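4. The Slipper Shelf as a Small Piece of Furniture

4.1 Why we looked at slippers

Shoes by the door have had plenty of attention in studies of household tidying. Slippers have had much less, and we think that's a shame, as they are the footwear people handle most often indoors. They come off beside the bed, under the desk, at the edge of the rug, and they drift apart in a way that boots rarely do. In the Jollemetti household survey we wrote to 3000 homes, and 2571 of them answered the short form. A further set of open questions went to those who had ticked "indoor footwear" as a daily nuisance, and 800 people wrote back in their own words. Their answers were a delight to read, full of hallway layouts, complaints about dogs and very firm views on which way a toe should point.

Most of the open answers treat the pair as the unit. A slipper without its partner is lost, even if it is in plain sight. Soft slippers made this harder to judge in our pilot work in Draston: their rounded shape hides small differences in direction, so two people could look at the same pair and disagree on whether it was straight. 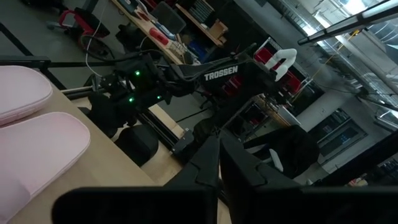
Figure 2. Pale pink slippers on the light wooden tabletop.

We settled on a simple rule. Two slippers count as a pair when they are of the same color, lie next to each other and have their toes pointing the same way. Whether they touch doesn't matter. Neither does left and right order, which surprised us at first (a good many people in Draston happily set them down crossed and step in anyway!).

4.2 The layout

The layout borrows from a typical small hallway, shrunk to fit a table. It has a low shelf that can be walked around on all sides in a real home, two pairs of slides in clearly different colors, and a plant. The plant came in late, after the Kelemen interviews, where people kept mentioning the thing next to their shelf: a pot, an umbrella, a bowl for keys. We liked it at once. It gives the corner some life and it also takes up room that a tidy person has to respect.

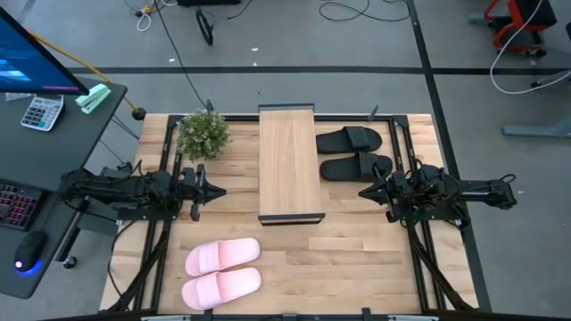
Reading time for this section: 4 minutes

With the board in the middle of the table, the black slides lie toward the right and the pink ones at the front left, so each pair has its own side of the shelf. Both pairs point right. We count this as a paired but unshelved state, and it is our favorite one to talk about, as the open answers split on it so sharply. For one group the job is done once the pairs are made. For the other, a slipper on the same surface as the shelf but off the shelf is still "out."

The board itself is plain pale wood with a fine grain. A busier surface would have made dark soles harder to pick out, and in Draston it drew remarks that had nothing to do with footwear.

4.3 Containers

A tray or bin changes the task. The pair no longer has to line up, and speed goes up while neatness becomes a matter of taste. We followed the Cultovon coding sheet for this part and added a single extra code, "together, any direction."

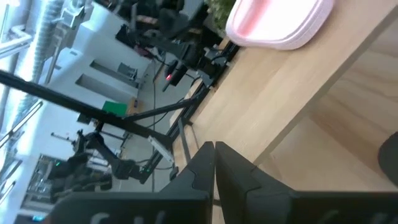

Does a pair in a bin count as put away?
It does in our coding, as long as both slippers are in the same bin and no third one is mixed in.

4.4 Height and clearance

Shelf height turned out to matter more than we had guessed in March, when we drew up the first plan. People want to see under a shelf. A gap below lets a second pair slide in and makes sweeping easy, and several open answers called a closed base "a dust trap." A thin metal frame keeps that gap open and lets light through, and from a low angle it almost disappears beneath the panel.

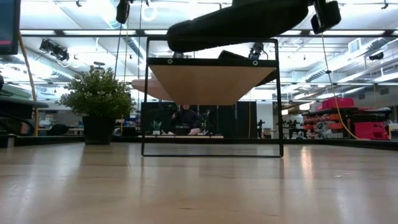 Figure 3. The tan panel and its thin black frame from close to table height, potted plant at left.

The view from low down is useful for a second purpose. Seen from above, an item may seem well clear of the edge while leaning over it, and raters working only from above missed this more often. We now ask for both views before a shelf is scored, and section 5 gives the scoring sheet in full.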